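About Nolbridge Film Papers

Hi, and welcome! We look after the working papers of small film and theater companies – scripts with coffee rings on them, call sheets, prop lists, the angry memo somebody wrote at two in the morning and then kept for thirty years. I started it with the Redel boxes, which came to me with no list and a lot of rubber bands.

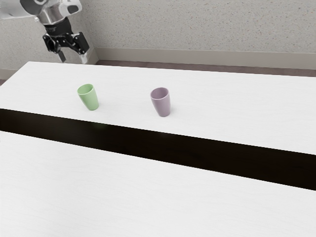 Merike Mockus

I'd worked on film sets before that, mostly in continuity, so I knew what those scribbles in the margins meant (well, most of them). Redel turned out to be 107 folders. Then the Kimer company called and asked if we'd take theirs too, and I said yes before asking how big it was. It filled 22 shelves!

We keep everything in the order it came to us wherever we can. If a director filed her phone bills next to the second draft, that's where they stay, and the catalog tells you so. 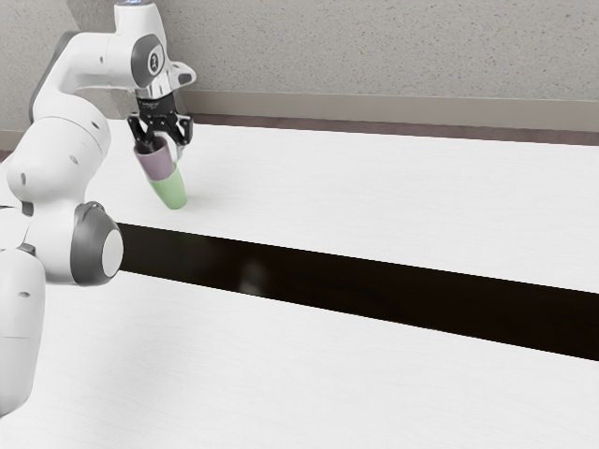 Awuor Lukumay told us she came in for one letter and stayed until closing, reading the drafts filed on either side of it, and she'd like us to please never tidy up.

The catalog has 1434 entries so far and you can search it by title, by person or by production. Paju, our newest collection, is still being listed. Triin Ramanauskas is working through it, so write to her if you're after something from the touring years. 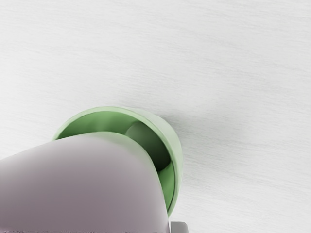 The reading room opens at 11 every Tuesday, and you'll need to book a seat ahead. Bring a pencil – no pens, sorry – and tell us which folders you want so we can have them out for you. Copies are fine for private study. For anything you plan to publish, talk to Carmela Benítez first, as the rights are different for each collection.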